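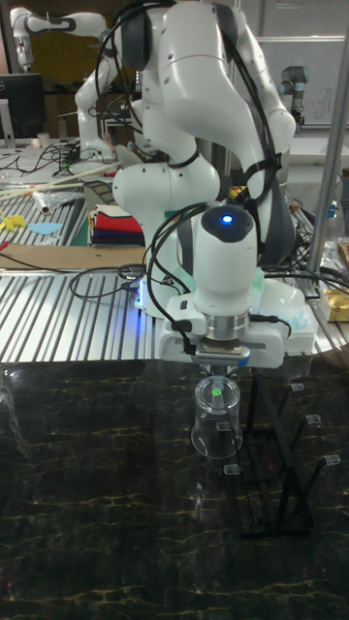 4.3 Handling rules for the cup rack station

These rules apply to every Vulta cell running the Jutum rack program. Read Section 2 before enabling motion. With transparent cups, the operator confirms the grip by eye before the arm travels. A cup carried upside down must clear the tabletop and the rack prongs along the full path.

1. Set the speed limit to 12 percent for the first cycle of each shift.
2. Check that every rack prong has its clear tip fitted. Replace missing tips before loading.
3. Place one vessel on the table and step outside the marked line.
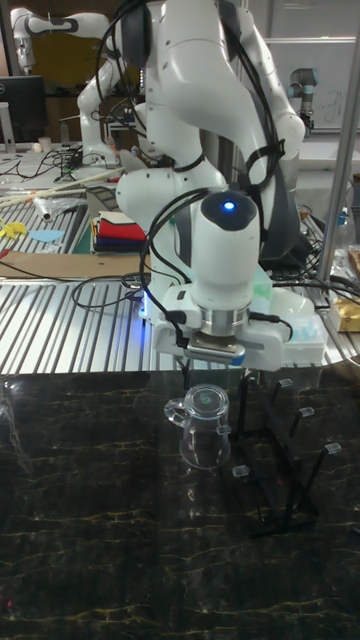
Start position is recorded per vessel type. Mugs are taught separately from cups, as the handle changes the grip width. With the mug upright beside the rack and its handle to the left, select program 103. Do not use this program for any other handle direction.

4. Confirm that the fingers point straight down before starting the approach.
5. Keep one hand on the enabling switch until the approach is complete.

CAUTION: Do not reach between the gripper and the rack while the drives are on. A stationary arm may restart without warning.
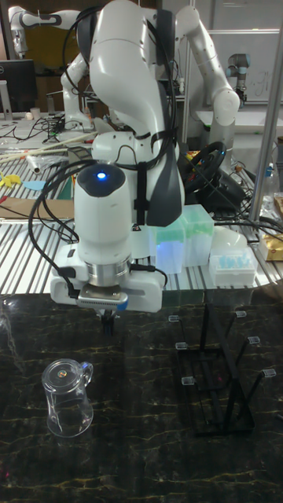 Figure 4-3. Pitcher on the table, gripper and rack empty.

6. For pitchers, jog the arm in manual mode only. Automatic mode is not approved for this vessel type.
7. After any stop, inspect the cable straps along the arm. Tighten loose straps with the power locked out.

NOTE: Glossy tabletops can cause false readings on clear plastic. If detection fails 2 times in a row, stop the cycle and re-teach the position.
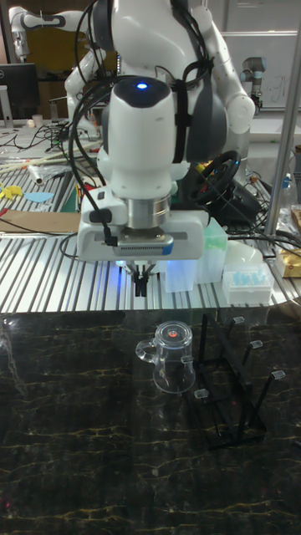
4.4 Release and shutdown

1. Open the fingers fully before raising the arm.
2. Return the arm to its park position and switch off the drives.
3. Enter the stop time and any faults in the station log.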